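Week three of kitchen recordings

Posted 25 June 2026

I've been meaning to write up how the data side of this project is going. Most of my posts so far have been about the arm itself, and I get more questions about where the examples come from.

The target is 420 good demonstrations of putting things on a plate and taking them off again. One demonstration is one person driving the arm through the task from start to finish, with the joint positions and the camera stream saved together. I call the recording setup Serix, mainly so I have something to name the folders. A bad run goes in a separate folder and doesn't count towards the total.

I do 30 runs in a sitting and then stop. I tried going longer in the first week and the later runs were sloppy. The movements got faster and I started cutting corners on the approach. A model trained on those would learn to cut corners too.

Between runs I move things. The plate shifts or turns, the fruit changes sides, something gets put in the way. Every 6 runs I change the layout properly and write the new one in the log. My first batch, recorded back in the old Drerkthorpe flat, had the plate in nearly the same spot every time. The policy trained on it reached for that spot whether the plate was there or not. I threw the lot out.

I also stopped clearing the bench. The early sets were done on a bare table with one object on it, and the results fell apart as soon as I tried them in a real kitchen. Now the appliances stay where they are and the clutter goes in on purpose. The current layout has a light blue plate on the cutting board as the target, and a second, brighter blue plate holding a banana and an orange to see if the colour confuses it. The cereal box is lying down with its logo upside down, which makes a big red shape low in the view.

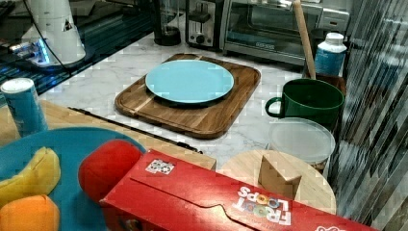 What I log for each layout

Layout number, time of day, which lights are on, and a line on anything odd. I keep it in a plain text file next to the recordings. A friend at Coppens suggested a proper database and I may get there, but the text file has worked so far.

Lighting matters more than I expected. Marble and glass throw a lot of reflections, so I record each layout at 2 light settings.

Next up

Finish the plate set, then start on mugs. I've ordered a softer set of fingertips from Drusetti for the handles. I'll post the training results once the full set is in.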